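Sukmont Brilance external roller screen, 43-inch, solar powered
Reviewed by Nuno Marinho, 4/3/22

The Brilance is a motorized outside roller screen for south and west windows. The point of an outside screen is to stop solar heat before it reaches the glass. An inside blind does less, as the heat is already in the room by then.

Our unit went on a west-facing office window with double glazing and no overhang. Fitting took two people one morning. The side channels are aluminum and came cut to length. One end cap needed filing. The Yazıcı bracket set, sold separately, is worth buying if your wall has external insulation; the supplied screws are too short for that.
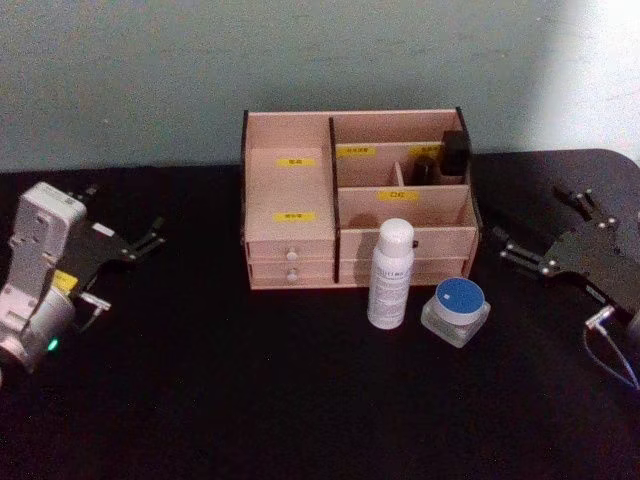

Desktop organizer with yellow labels, on a black table.

Through March we logged room temperature every ten minutes, 4000 readings in all. On clear afternoons the room stayed cooler with the screen down, and the difference was largest after 3 p.m. We did not measure cooling energy, so no savings figure is given.

The fabric is a gray glass-fiber weave. With the screen down you can still see out, but desk lights were needed on overcast days. Noise from the motor is low. The wind sensor retracted the screen on gusty days and sometimes on days that were not, until we lowered its sensitivity by one step.

The manual is poor. Pairing the remote is covered on page 49, after the warranty terms, and the limit settings have to be redone if the battery goes flat. Sanex, who supplied ours, sent a one-page sheet that was clearer.

Price paid: $200 above the hand-cranked version. For windows within reach, the crank model is the better buy.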